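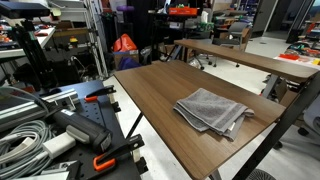 Visit report: Trondberg towel mill, finishing and test departments

The Trondberg mill weaves and finishes cotton terry for hotels, pools and hospital laundries. I visited on Wed 7 March to look at the finishing line and the test room before our contract comes up for renewal in October. Chantal Ouellet, who runs finishing, led the tour. The weaving shed was closed to visitors for a warp change, so the notes on weaving come from her and from the data sheets.

Weaving

Terry needs two warps. The ground warp is held tight and forms the base cloth, while the pile warp is fed in with less tension. When the reed beats up a group of picks, the slack pile yarn is pushed into loops. Trondberg uses three picks per row of loops on all its standard goods. Borders are woven with the pile warp held flat, and they shrink at a different rate from the body. A poorly set border pulls in after washing and gives the towel a waist. The mill had this fault on its Vollon line two seasons ago and corrected it by changing the border weft to a finer yarn.

Wet finishing

Cloth arrives from weaving in rope form with starch size still on the ground warp. It is desized with enzyme, scoured, bleached and dyed in the same vessel, with rinses between stages. The pool grade is dyed with vat colors for chlorine resistance. Hotel goods are mostly left white or dyed with reactives. The last rinse was the part I had come to ask about, as our own complaints concern absorbency on first use. Silicone softener gives a good hand in the showroom and slows water uptake. Trondberg dropped it from the hospital grade and now applies a small dose of a hydrophilic softener.

Drying

The dryer is a Drorkar continuous tumbler, installed to replace a stenter that left the pile flat. Tumbling lifts the loops and takes out most of the residual shrinkage before cutting. Lint is drawn off through a drum filter at the outlet. Noise at the operator's station was high enough that we had to step outside to talk.

Cutting and hemming

Long sides are slit and hemmed first, then the cloth is cross-cut and the ends are hemmed. Care labels go in at the second hem. Corners are back-tacked, and loose thread ends are trimmed by hand.

Testing

The test room is conditioned overnight before any weighing. The bath towel in the bulk grade measures 68 cm across after washing. The heavy grade is specified at 700 grams per square meter. Samples go through 6 wash and dry cycles before dimensions are taken, and absorbency is checked by timing a square of cloth as it sinks in water. Loop pull resistance is measured on a Blöndal tester with a hook clamp. I asked for results by dye lot, and these will be sent with the quotation.

Open points

Trondberg has still to confirm the minimum order for undyed goods and whether the hydrophilic finish can be supplied on the hotel grade. I have requested 2 washed samples of each weight for our own laundry trial.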